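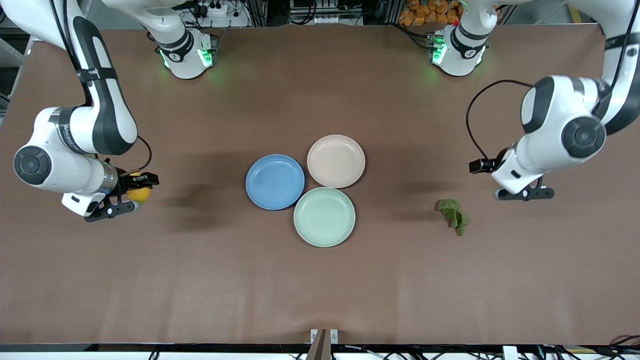 Figure 6-1. Flostine two-arm table with three dishes, a lemon in the right gripper and a lettuce leaf near the left gripper.

6. When an Arm Misses a Soft Item (Fault 639)

Sooner or later you will meet Fault 639, and most owners meet it over a piece of lettuce. The lemon goes along nicely, the arm with the leaf closes, lifts and carries on to the dish, and the leaf stays on the table. A moment later the Ditarby controller compares what it expected to be holding with what it feels at the fingers, and it stops both arms and shows 639, "Item not held."

The message is a plain one and the cure is usually simple, so please don't be discouraged. What we do ask is that you work through this section in order, even if you feel sure you know the cause. Sieglinde Eichhorn, who looked after the first tables at our Plaststead workshop, kept a notebook of these stops, and much of what follows comes from her pages.

CAUTION: A stopped arm can still be holding something, and it can still be under power. Green lights at the base do not mean it is safe to reach in. Press the red stop button on the controller before your hands go over the table, and leave it pressed until a step tells you to release it.

CAUTION: Never pull an item out of closed fingers. Use the finger release described in step 3.

6.1 Making the table safe

1. Press the stop button. Ask anyone else at the table to step back, and let them know you are about to work on the arms.

2. Wait 90 seconds. The joints settle a little after power is removed, and an arm that looks perfectly still may sink slightly during this time.

3. If either gripper is holding an item, put one hand under it, then turn the finger release on that wrist a quarter turn. A lemon will roll if you let it, so have a bowl handy.

4. Look along the cables from wrist to elbow on both arms. They should hang in an open loop with no kinks. If a cable has caught on a joint, do not go on to 6.2. Turn to Section 8, Cables and Covers.

Note: You do not need to clear the dishes. In fact we would rather you left everything where it stopped — the positions are useful in the next part.

6.2 Checking the wrist view

The controller keeps the wrist view from just before each pick, and it is the best clue you have. Open Records on the controller, choose the last stop, and select Wrist View.
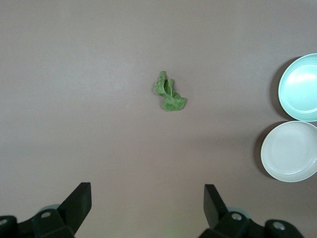
Figure 6-2. Wrist view with the fingers open and the leaf ahead of them. Two empty dishes are at the right.

5. Find the two black finger pads at the bottom of the view. At the start of an approach they should be well apart, with clear tabletop between them.

6. Find the item. A leaf that stands up in folds gives the fingers something to close on. If yours is lying flat, the pads may pass over the top of it, and you can skip ahead to step 9.

7. Check that no dish lies on the path between the fingers and the item. A rim nearly touching its neighbor is fine. A rim in the path will more often give you Fault 226, "Contact on approach," and that has its own page.

8. Check the screws on the finger brackets, first in the view and then on the gripper itself. A loose bracket lets the pad tilt, and a tilted pad will drop soft things while holding firm ones quite happily. Tighten by hand with the Claeys key from the tool pouch, just until snug.

6.3 Adjusting and trying again

9. Under Items, choose Leaf and lower the pick height by one step. Please change it by one step only. Two steps can press the pads into the table covering.

10. Wipe both pads with a dry cloth. Do not use oil or spray cleaner.

11. Take your hands and tools away from the table, release the stop button, and run Single Pick at slow speed. Keep a hand near the stop button the whole time.

12. If the leaf is held at the end of the pick, save the new height. If 639 comes back, press stop again and repeat from step 1, this time with a fresh leaf.

CAUTION: Do not switch off the hold check to get through a busy stretch. With the check off, an arm that has dropped its item will go on moving as if nothing had happened, and so will the other one.

After three stops in a row, please leave the table off and write to Athina Panagiotou on the service desk, with the saved wrist views attached. Finger pads are due for replacement every 2,000 picks, so do mention when yours were last changed.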